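Research notes: trimming the idle ends off hand-held gripper recordings

2022-11-05
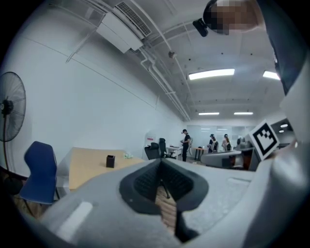 The manipulation group at Inskip has finished its comparison of trimmed and untrimmed demonstrations, and the result is clear enough that we are changing how recordings are prepared from now on.

Every demonstration made with a hand-held gripper has a stretch at each end that has little to do with the task. The operator picks the tool up, turns toward the work area, gets set, and then begins. At the finish the tool gets lowered or swung away. During those seconds the wrist camera may be looking at the ceiling, the far wall or other people in the room. The pose is still being logged the whole time, so a policy trained on the full recording treats that motion as something to copy.

Elsie Goodall first raised the problem in August, when an arm running one of our early policies kept tipping its wrist upward before reaching for a cup. The motion was smooth and it happened on most runs. She went back through the training set and found the same upward tip at the start of a large share of the recordings.

The method she and Neville Birkett settled on is simple. A small classifier looks at short windows of video together with gripper width and tool speed, and labels each window as task or not task. Everything before the first task window and after the last one is dropped. Windows in the middle are left alone, even if the classifier dislikes them, as pauses and second attempts in the middle of a task are often worth keeping. Neville labeled 400 recordings by hand to train it. The labeling tool is part of Zerkness, our in-house data package, and anyone in the group can use it.

For the comparison we took 2,000 recordings of the cup and tray tasks and trained two policies, one on the full files and one on the trimmed files. Network size, training steps and random seeds were the same. Both were then run on the Hirow arm, with start positions drawn from one shared list.

The policy trained on trimmed data did better on both tasks. Most of the gain came from the first moments of each run, where the other policy tended to drift or look away from the table. Once the gripper was close to the object, the two were hard to tell apart. Training on a random set of 1,000 trimmed recordings gave a policy that matched the one trained on all of the untrimmed ones.

There are limits. The classifier cuts too late when the operator starts with the tool already near the object and hardly moves. It also made mistakes on recordings from Skanside, where the tables are lower and the camera sees a lot of floor during normal work. Neville is labeling more files from that site. Until he is done, Skanside recordings should go through with trimming turned off.

To use the new step, update Zerkness to version 3 and set the trim option before export. The original files are kept, and the cut points are saved next to them as a separate text file, so a bad cut can be fixed by editing two numbers. Please send bad cuts to Elsie with the recording name and the task.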